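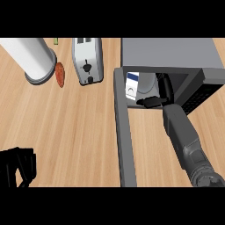 Slide 1. Simulated kitchen objects on a wooden tabletop

Notes for the Saturday session, soil and slurry
Speaking time 30 minutes, questions after

Slide 2. The farm
Hedel is 271 hectares, mostly heavy clay, with lighter ground on the river side. Winter wheat, spring barley, grass leys and a dairy herd. We have been testing soil properly for six years. Before that we took a few samples when somebody remembered, and spread slurry on whichever field was nearest the store.
Ask who in the room has tested in the last four years. Wait for hands.

Slide 3. What we found
First full round: two thirds of the fields near the yard were far above target for phosphate. The far block was short of both phosphate and potash, and three fields there were below pH 6. We had been buying bagged fertiliser for the whole farm at one flat rate.
Keep this slide up for a minute. People like to copy the table.

Slide 4. Moving the slurry
The far block is called Bednárik, after the family who had it before us. It is a long haul by tanker and the lane is narrow. We looked at three options: more tanker trips, a satellite store, or an umbilical system run by a contractor. We went with the contractor, Wirkora, for spring and kept our own tanker for the summer cuts.
Mention the hose crossing at the lane. We needed the neighbour's agreement and it took two meetings.

Slide 5. Costs
Lab work and sampling for the first round came to £1041. The contractor costs more per hour than our own tanker but finishes the block in two days. Bagged phosphate is now bought for 409 tonnes' worth of grain offtake on the far block only, and none goes on the yard fields.
If asked about grants, say we had none for this.

Slide 6. What went wrong
Second spring was wet and we went on too early. Wheel marks in the headlands were still there at harvest. We also lost the sample map for Hikard, the bottom field, and had to walk it again in September.
Lime was late two years running. We order it in June now.

Slide 7. What we do each year
Sample a quarter of the farm after harvest, same points each time. Test the slurry itself before spring spreading, after stirring the store. Write the rates on one sheet and pin it up in the tractor shed.

Slide 8. Questions
Spare copies of the rate sheet are in the blue folder. Leave time for the person from the next farm walk to give out the date.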